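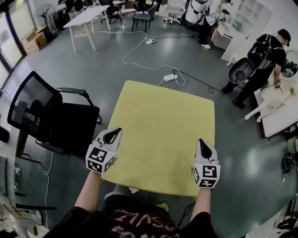 Resinous flooring is a class of seamless floor finish formed by curing a liquid polymer in place over a prepared slab, most often concrete. Epoxy is the most common binder; polyurethane and methyl methacrylate are also used. The finished surface has no joints of its own, though joints in the slab that are expected to move are normally carried through. Gray is a standard color in workplaces, where the floor may carry mesh office chairs on one side of a room and foam pads laid flat on the other. Point loads and long-term contact with soft materials are treated separately in most specifications.

Preparation

The slab is ground or shot-blasted to remove weak surface material and to open the pores. Cracks are filled and moisture is tested before priming. Vapor rising through the slab is a frequent cause of blistering — the coating lifts where the bond is weakest.

Application

Resin and hardener are mixed by machine and spread with a notched trowel or squeegee. A spiked roller is then used to release trapped air. Thin coatings are applied by roller in two or more passes. Self-leveling systems are commonly laid at a thickness of 3 mm, with trowel-applied mortars reaching 9 mm where heavy wear is expected.

Wear and repair

Chair casters leave fine circular scratches, most visible on gloss finishes. Some plasticizers migrate from rubber and leave a permanent stain. Worn areas are abraded and recoated; a patch usually remains visible.

Search articles Go Advanced search

Related articles
Concrete moisture testing
Polyurethane screed
Shot blasting
Static-control flooring
Terrazzo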